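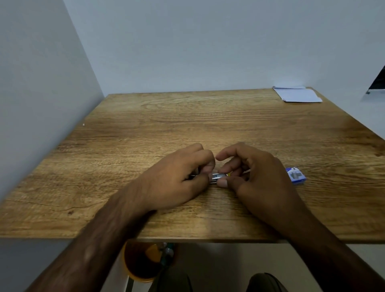
Two hands at work on a small metal part. Could a robot take over?

Should We Buy a Robot for That?

Grown-ups who run workshops get a lot of ads. The ads say a robot will do the fiddly jobs and save a pile of money. Maybe. Let's check before anyone opens a wallet.

Try this first. Pick up a pen and take the cap off with your eyes shut. Easy, right? Your fingers felt where the cap was and how hard to pull. A robot has to be given all of that, and somebody has to pay for it.

The Trurell workshop fixes small gadgets. Last April a seller offered them a robot arm called the Fuduvar. The seller's video looked great. In it, the arm picked up the same block, from the same spot, over and over.

"Our parts don't sit in the same spot," says Ifigeneia Tzanetos, who plans what the workshop buys. "They're thin and shiny and they slide around."

So she made a list of things the price left out:

The gripper (that's the robot's hand). Sold separately.
A stand to bolt the arm to.
Lessons for 2 workers.
Repairs, after the first 8 months.
Someone to set it up again each time the job changes.

Then she looked at the work. The workshop had 245 repairs to do that season, and they came in 6 different kinds. That means setting up the robot 6 times! A robot is a better buy when the job stays the same all year long.

Did they buy it? Not yet. Tzanetos asked the seller to bring the arm in and try it on real parts, with no practice first. The seller is still thinking it over.

Words to know
Budget: a plan for spending money.
Demo: a show put on by someone who wants you to buy.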